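The linen room at Sinengate handles towels and small cloths for a guest house and two holiday flats. The supervisor has run it since February and writes the folding instructions herself. We spoke in the room, at eight in the morning, before the first load came up.

Her method starts with the table. "You need clear surface on all sides of the cloth," she said. "If it touches the pile, you'll fold against the pile and the corner will drift." Finished cloths are stacked, and a basket is kept within reach.

Her house style for a small cloth is a square. The first fold is made edge to edge, the second across it, and the top layer is smoothed from the fold outwards.
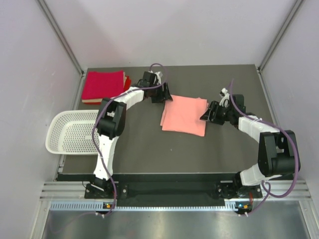 The usual fault is a strip of the lower layer left showing along one side. "That's the first fold, nearly always," she said. "People try to cure it at the end by tugging the top. Open it once, line up the long edges, close it again." A small bit of fabric past a corner she lets through on cleaning cloths — guest towels go back.

She is less strict about angle. A square lying slightly turned on the table can be straightened as it goes on the stack, provided it is held by opposite sides.

Shelving was the last subject. The shelves, supplied by Nadon, are 300 mm deep, and she sets the finished square at 200 mm to leave room for a hand behind it. "Anything bigger and you drag the front of the pile out with it," she said.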